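# Who Is Telling the Story?

When you open a story, somebody begins to talk to you. You don't hear a sound, but there is a voice, and it tells you who came into the room and what they said. This voice is called the **narrator**.

Many children think that the narrator and the author are the same person. It is easy to think so. The author is the real person who sat at a desk and wrote the book. The narrator is the voice which the author made up for telling it. A grown woman can write a story in the voice of a boy of eight years. A man who has never been on a ship can write in the voice of a sailor.
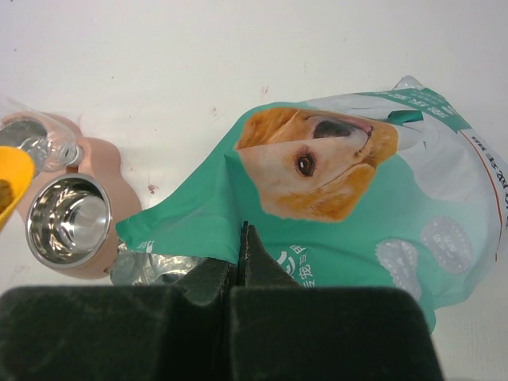 So the first question to ask of any story is: who is this voice, and how much does it know?

## The "I" narrator

Some narrators are inside the story. They say "I" and "me" and "my brother". We call this **first person**.

Here is a small piece from *The Bell at Odgate*, a story by Flora Kerr:

> I did not take the key. I only moved it. When Mum asked who had the key, I looked at my soup, and it was very interesting soup.

You are now very close to this girl. You know what she thinks about the soup! But you can know only the things that she knows. If her mother has already found the key and is waiting for her to say the truth, you cannot see it, for the girl cannot see it also. You must guess from small signs, for example if the mother is smiling a little.
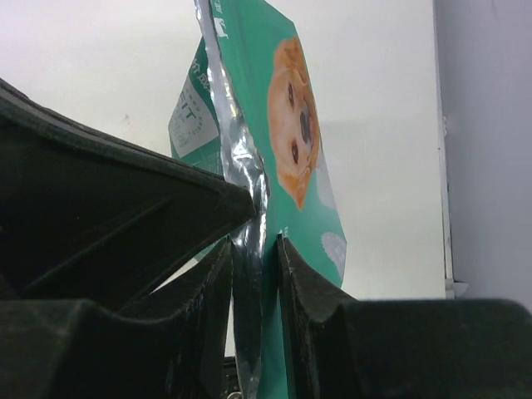
*Reading time: 3 minutes*

## The "he", "she" and "they" narrator

Other narrators stand outside. They call everybody by name, or say "he" or "she". This is **third person**. The same piece in third person could be like this:

> Rosie had moved the key behind the clock. When her mother asked for it, Rosie looked down at her soup. Her mother had seen the clock, and the dust that was rubbed away beside it, and she decided to wait.

Now we know more than Rosie knows. It makes a different feeling. In the first piece we are hiding together with her. In the second piece we are a bit worried for her, as when you watch a friend in hide-and-seek who has left one shoe sticking out.

Some outside narrators can look into every head in the town. Others follow only one person, like a bird that sits always on the same shoulder. Both are allowed, and the author has to choose. If the bird jumps from shoulder to shoulder in the middle of a page, the reader may get lost.

## Can a narrator tell a lie?

Yes, it can, and this is my favourite part.

Look again at the girl with the key. "I did not take the key. I only moved it." Do you believe her? It is maybe true, but she is telling it in the way which is best for herself. A narrator whom we cannot fully trust is called an **unreliable narrator**. Sometimes such a narrator is lying on purpose. Sometimes he is very young and did not understand what he saw, or he is so angry with his sister that he can't be fair about her.
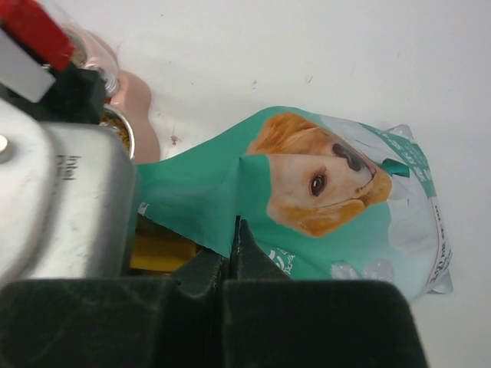 In *My Cousin Rosomel*, by Sutrisno Setiawan, the narrator says on nearly every page that his cousin is horrible. But look what the cousin does. She gives him the bigger piece of cake. She carries his bag up the hill when his foot is sore. The voice tells us one thing and the story shows us another thing, and a good reader keeps an eye on both.

Some clues you can look for:

- The narrator says very often "I promise this is true".
- Other people in the story act surprised at what the narrator says.
- A part of the day is missing, and the narrator goes past it quickly.

## Try it with your own pencil

Take something that happened at your home or at school. A small quarrel is very good for this, perhaps about whose turn it was with the ball.

1. Write it in your own voice, with "I".
2. Write it again in the voice of the other person. Be fair! In their story they are not the bad one.
3. Write it a last time from outside, and let the reader see one thing that neither of you has noticed.

It doesn't have to be long. Angus Cruickshank's well-known story *The Moncrieff Twins* has 2669 words, and the part told by the younger twin has only 973 of them. Yours can be half a page.

Afterwards, read them aloud to somebody and ask which one they believed the most. The answer is sometimes a surprise for the writer.

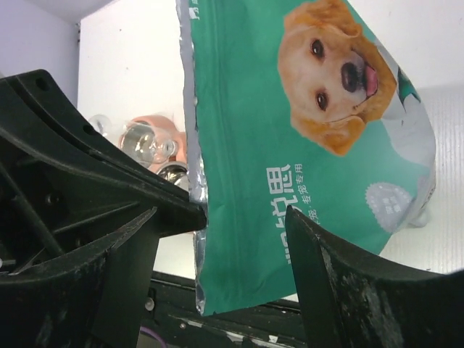 **Young Readers' Team, Fernberg Library**

## Words from this page

**Author:** the real person who wrote the story.

**Narrator:** the voice that tells it.

**First person:** told with "I" or "we".

**Third person:** told with "he", "she", "they" or with names.

**Unreliable narrator:** a voice you should listen to with one eyebrow up.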